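Perley FAQ

Quick answers, because the same things keep landing in the inbox. Will tidy up at some point. Last touched in July.

What is Perley?
A method for teaching an arm to sort things into containers from a mix of good and bad demonstrations. Most training sets throw the bad ones away. We keep them and label the moment they went wrong. Kidus Tefera did the method, Shewit Moges did the data and most of the evaluation.

Is it a model or a dataset?
Both, sorry. "Perley" is the method. "Wurley" is the set of demonstrations. Drovar is the planner we compare against, also ours, older, no learning in it.

How big is Wurley?
3,662 demonstrations after cleaning. Bottles, cups, a few boxes. One arm, one table, fixed camera.

Why so many bottles?
Awkward to grip, and tall ones tip a light cup over if you let go too soon. Good stress test. Also easy to buy.

What counts as a failed demonstration?
Object dropped, container knocked over, wrong container, or the operator gave up. Grazing the rim is NOT a failure if the object ends up inside. We argued over this one a lot. The older label files do it the other way, so check which version you have.

How do you mark where it went wrong?
By hand. Someone scrubs through and puts a single timestamp on the first bad action. Not on the drop itself, on the thing that caused the drop. Two people label each failure and we take the earlier mark if they disagree. Slow. A better way would be very welcome.

What's the main result?
Training with the labelled failures beats training on successes only, in every task we tried with an object already sitting in the container. With an empty container the difference is small and we wouldn't bet on it. Unlabelled failures make things worse, as you'd expect.

Why does the already-occupied case matter so much?
Second object has to go in beside the first one. The opening is effectively smaller and the policy can't just aim for the middle. Success-only training aims for the middle anyway.

How many tasks?
12 in total. Six used for training, four held out for testing, the last two dropped from the paper as the object positions weren't logged properly. They're in the download, in a folder called "unlogged". Use at your own risk.

Do you randomise where the cups go?
Yes, within limits. Tape on the table for reference positions, then a small offset from those, drawn before each run. Operators don't choose. Early on they did choose and everybody drifted towards the same comfy spot, so those runs are out.

Does the policy use the tape?
Fair question, we get it from every reviewer. We ran a check with the tape painted out of the camera images and the scores hardly moved. Table is in the apendix.

Do you use depth?
No. Colour only. Depth on see-through plastic was a mess.

Does the gripper have touch sensing?
No. Gripper opening width is logged, that's all. Fine for rigid things, not much help for soft ones.

Will it work on my arm?
Don't know. We've tried one arm. Hailu, the control wrapper, is written so you can swap the driver out, but nobody outside the group has told us they've managed it. If you do, please write in.

How long does training take?
Almost a day on our one card. Less if you skip the larger image size, and the results are nearly teh same.

Can I have the failures on their own?
Yes, filter on the outcome column. Don't filter on file name, the naming changed half way through.

Something in the labels looks wrong, who do I tell?
Shewit. Send the run number and the time in the clip, otherwise she can't find it.

What are you working on now?
Tall objects going in next to short ones, at an angle. Most of the remaining failures are at the release: hand opens while the object is still leaning on the rim. Kidus is trying a later release cue.
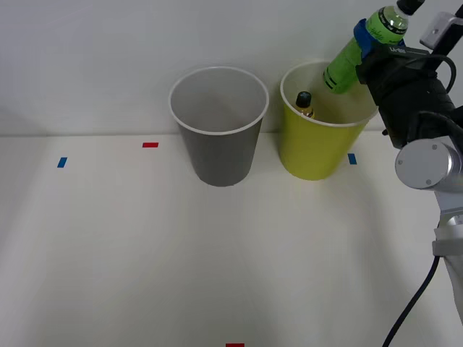
No date for the new runs yet. They'll go in the same download when the labels are finished, with a new version number, and the old files stay up so that people's results don't break.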